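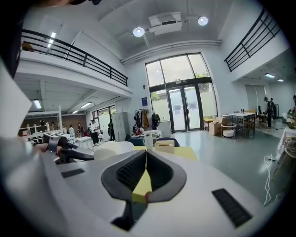
Print | E-mail

3.2 Opening the rooms

Families who open an old house to the public soon learn that the roof costs more than the visitors bring in. The Demurska house was no exception. Its owners began selling tickets in May, on the theory that strangers would pay to look at a staircase the family had long since stopped noticing. A few did. The takings from the first season covered a length of gutter and a new lock for the ticket desk, and the lock was later judged the better investment. Much of what went on behind the ropes was plainer than the guidebook let on, and a table with a bottle and an open cardboard box on it (Figure 2) comes closer to the daily work of heritage than any view of the front lawn.

Kobzar, who read the estate letters for this study, found that the family argued over three things: dogs, tea, and whether the blue bedroom should be shown while an aunt was still sleeping in it. The aunt won. Her door stayed shut for 12 years, and the guides were told to describe the room from the landing, which they did with growing confidence. By the end of that period it had gained a royal visit and a secret passage. Neither appears in the letters.

The neighboring house at Giraldo took the other road and let its rooms for weddings. Kuzmenko's interviews suggest that this paid better and was enjoyed less. One former housekeeper recalled picking rice out of the library carpet well into the winter. The owners there kept careful accounts until 2000, when the person who understood them retired to the coast and took the pencil notes with her.

Figure 2. Table with bottle and open box.

We do not claim that either approach saved its house. Both are still standing, and both leak. What the records do show is how quickly the paying public became part of the household – grumbled about, relied on, and blamed for the state of the stairs. Section 3.3 turns to the gardens, where the quarrels were longer and the paperwork is worse.

Print | E-mail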